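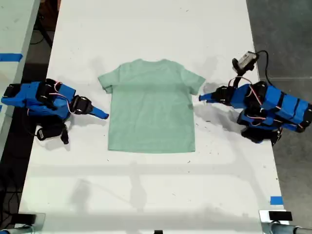

Slide 1. Two controllers, one pair of arms

Speaker notes, Sivdale session. Half-hour slot including questions. Leave the opening slide up while people sit down.

Start with the question. We had a two-arm table in Luklow set up for handling shirts, and two candidate controllers for it, Kivi and Skasach. Both take the same joint targets and talk to the same servos. Which one holds a fingertip steadier just short of cloth, and which one is less trouble to live with?

Point at the gap between each fingertip and the sleeve. The talk is mostly about that gap. If the tip stops too early, the grasp closes on air. If it stops too late, it pushes the sleeve and the shirt is no longer where the planner thinks it is.

Say early that folding is out of scope. The measurements end when the fingers close.

Slide 2. Hardware, briefly

Printed links, hobby-class servos, one gripper per arm. Most of the room will know this type of arm, so go fast.

Points worth saying out loud:

The links flex. At long reach the flex at the tip is larger than the encoder resolution of any single joint, so joint error alone is a poor measure. We report tip error.

Servo wiring is daisy-chained and runs along the outside of the links. A loop that is too short adds a spring load at the wrist. We recut several loops before taking any numbers, and the early logs are excluded for that reason.

There is a camera above the gripper on the right arm. Frames come in at 30 Hz. Both controllers get the same frames from the same process, so neither has an advantage in image timing. What each one does with a late frame is a different matter, see slide 6.

Slide 3. Why a T-shirt

A short-sleeved shirt laid flat has two easy grasp targets, one on each side, at a similar height. That suits a pair of arms facing each other across a table. It also gives a thin edge lying directly on a hard surface, so the vertical error budget is small. A towel is more forgiving and we found it hid the differences between controllers.

Pale green on white is a low-contrast case. We kept it on purpose. Segmentation of the sleeve edge was done once per trial and the result passed to both controllers in the same format. If someone asks about darker cloth: we ran a short set, the segmentation improved, the ranking did not move.

Slide 4. Protocol

Read the steps off the slide, do not elaborate.

Lay the shirt flat, neckline away from the operator.
Send both arms to the rest pose.
Record the sleeve edge position.
Command the approach on both sides.
Hold for the settle window.
Log tip position from joint state and from the external tracker.
Close, log contact, open, retreat.

The external tracker is the reference for everything on the results slides. Joint-state position is logged only so that we can show how far off it is.

Kivi completed 3733 approaches. Skasach completed 3483. The counts differ because Skasach lost a block of runs to a bus fault that we traced to a connector. We reseated the connector and did not repeat the block. I compare distributions here, so the unequal counts matter little, but put the number up anyway. Someone always asks.

An approach counts per arm. A trial with both arms gives two approaches. A trial where one arm aborts gives one.

Slide 5. Steady-state error

Show the histogram. Let it stand for a moment.

Target standoff was set so that anything within 2 mm of nominal gives a clean close on this cloth. Both controllers put most of the approaches inside that band. The difference is in the tail.

Kivi has a narrow center and a long tail on the far side. When it misses, it stops early. The integrator limit is conservative by default, and at full reach the arm sags a little and stays there. Raising the limit shortens the tail and costs some overshoot on the way in.

Skasach has a wider center and almost no far tail. When it misses, it tends to go past. On a rigid part that would be harmless. On a sleeve it moves the cloth, and the second arm is then working from an old edge estimate.

For our use an early stop is the cheaper mistake. The close fails, the force reading stays flat, and the sequence can retry with the shirt in the same place. Say this clearly, it is the main reason for the choice at the end. For rigid parts I would read the same histogram the other way.

Slide 6. Timing

The two controllers differ most in how they treat a late frame.

Kivi holds the last target and keeps running the position loop. The tip pauses, then catches up when the next frame arrives. Visible as a small step in the trace.

Skasach extrapolates from the last two targets. The trace is smoother and the arrival is sooner, up to the point where the arm is decelerating. If a frame is late in that phase, the extrapolation carries the old velocity forward and the tip runs past. Nearly all of the overshoot cases on slide 5 line up with a late frame in the last part of the approach. Extrapolation can be switched off in the config. With it off, Skasach looks a good deal like Kivi with different gains, and I would treat the two as equal.

If there is time, show the trace with the USB hub loaded. If there is no time, skip it, the point has been made.

Slide 7. Arm posture
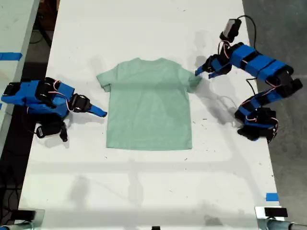

Teodor Sowa

Leave this slide up for the whole section and use it to explain posture. The left arm is folded low with its finger pointing at the sleeve. The right arm rises from its base and comes back over, with the gripper above its sleeve. These are different working points for the same mechanism and they do not load the shoulder servo in the same way.

Low and folded: short moment arm, little sag, good repeatability. The drawback is clearance. The wrist hardware hangs close to the table, and a small error in the elbow can put a connector on the surface before the finger gets there. We had to add a keep-out plane to both controllers for this. Kivi accepts a plane directly. Skasach wanted it as joint limits, and those had to be recomputed each time the base clamp was moved.

Raised and reaching over: better approach angle, better camera view of the sleeve, more sag. Gravity compensation matters here. Both controllers ship with a model of the arm and both models leave out the camera and its bracket. Add the mass at the wrist before tuning anything. I spent an afternoon on gains that turned out to be compensating for a missing payload entry.

Fingertips. We ran pointed tips as the default. The points find a thin edge well. They also concentrate force, so keep the closing current down on knit fabric. Wider tips gave a more secure hold once closed and were worse at getting under the edge. Tip shape had a larger effect on grasp success than the choice of controller did, within the range we tried. I would have liked a full cross of tips and controllers. We have only a partial one, and I will not show it.

Slide 8. Setup effort

No numbers, just notes from the log.

Kivi: calibration is a guided routine, one arm at a time. Config in a single file. Error messages name the joint. Firmware update in October changed the default acceleration limit, so pin the version.

Skasach: calibrates both arms in one pass and stores the base-to-base transform, useful for anything bimanual. Config is split over several files that can disagree without a warning. Logging is much better, timestamps on every bus transaction. The connector fault would have taken far longer to find under Kivi.

Both: restart needed after any change of servo ID. Both will move on enable if the stored pose is stale. Keep hands clear of the table.

Slide 9. What we run now

Kivi, with the integrator limit raised and the wrist payload entered. Skasach stays installed on the second machine and is used as a bus logger when something looks wrong.

Conditions under which I would switch: a camera path with bounded latency, or a task where overshoot is cheap.

Still open: the shirt is always laid flat by hand. Creased or folded-under sleeves are excluded at the start of the trial. Tip wear was not tracked. Servo temperature was logged but not controlled, and the tail on slide 5 may have a thermal part in it that I have not separated out.

Backup notes for questions

Why not force control at the tip: current-based force estimates on these servos are too coarse at the low end. Usable for detecting a close, poor for regulating contact.

Did the arms interfere with each other: no collisions in the logged set. The approach paths stay on their own side of the shirt. Folding motions are a separate problem.

Was the table moved: clamped for the entire set. Base positions were rechecked against the tracker at the start of each block.

Can the data be shared: traces and configs, yes, ask me afterward. Camera frames are large and not yet sorted.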